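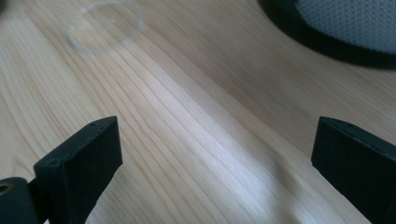 Read your contract again, came the reply from Parkex when we asked them to hand over our product registration. So I read it again. It is 29 pages long and the word "registration" appears in it once, in a sentence about something else.

Background, for anyone who enjoys other people's misery. We make a small line of blood pressure cuffs in Ashby and sell most of them at home. A few years ago we decided to be adventurous and signed up Parkex to sell the Goltari cuff in Wostport. They offered to handle all the paperwork with the health ministry. We thought this was very kind of them.

Sales have been flat and they now answer email at the pace of a glacier with other commitments. We'd like to move to a different distributor. We gave the 90 days' notice the contract asks for, and that's when we learned the license is in their name. According to them, it stays that way, and the new distributor can apply from scratch. They also have 200 cuffs in their warehouse that they'd like us to buy back at full price.

Can they do this? Has anyone gotten a license moved without starting over?
Posted by cuffs_and_collars

3 replies

tariff_goblin
Yes, they can, in the sense that they are doing it. You've met the oldest trick in the export business, and the first one's free for them.

What matters is what the local rules say about the license holder. In some countries the maker can be the legal owner and the distributor is only an agent, even if their name is on the front. In others, whoever's name is on it owns it, and your opinion is a nice souvenir. Get a copy of the certificate itself and have somebody local read it to you. A regulatory consultant will be cheaper than a lawyer for this part.

If it does belong to them, you have three ways out. Pay them for a transfer letter. Let the new distributor file a second registration next to the old one, if the ministry allows two for the same product (many do). Or wait for the old one to expire, which I'd only suggest if you have a hobby. Ours took seven months from filing to approval, with one long silence in the middle that turned out to be a missing stamp.

Check who supplied the technical file, too. If you did, they need your cooperation to renew. That's your bargaining chip, so don't give them any updated test reports until you've agreed on something.

On the stock: don't refuse it out of pride. Offer to take it back at what they paid, less anything near its date, and make the transfer letter a condition of payment. Letter first, money second.

bigmike_imports
just sue them

portside_paperwork
Please don't just sue them. A dispute can get the license frozen, and then you can all not sell cuffs together.

I mostly agree with the goblin, with one thing to add. Look at the dates on the notice. If your 90 days are already running, you may have no legal seller at all once they're up, and hospitals there still expect someone to take complaints and handle recalls. You might want to extend Parkex by a few months in writing, non-exclusive, while the new people file. It will feel like buying your ex another dinner. Do it anyway, and put "non-exclusive" in the first line where they can't miss it.

For the next contract, have an independent license holder keep the registration. There are firms that do only that, for a yearly fee, and they don't care who sells the product. Failing that, get a signed transfer letter on day one, undated, and ask your consultant whether the ministry will accept it. Some insist on a fresh one and some want it notarized.

cuffs_and_collars
Thanks, all but one of you. Got the certificate this afternoon. We're listed as "legal manufacturer" and they're "authorized representative," and the consultant thinks that's good news but wants to be paid before she says how good. I've written to Parkex about the extension and attached an offer for the stock. Expecting an answer sometime in May.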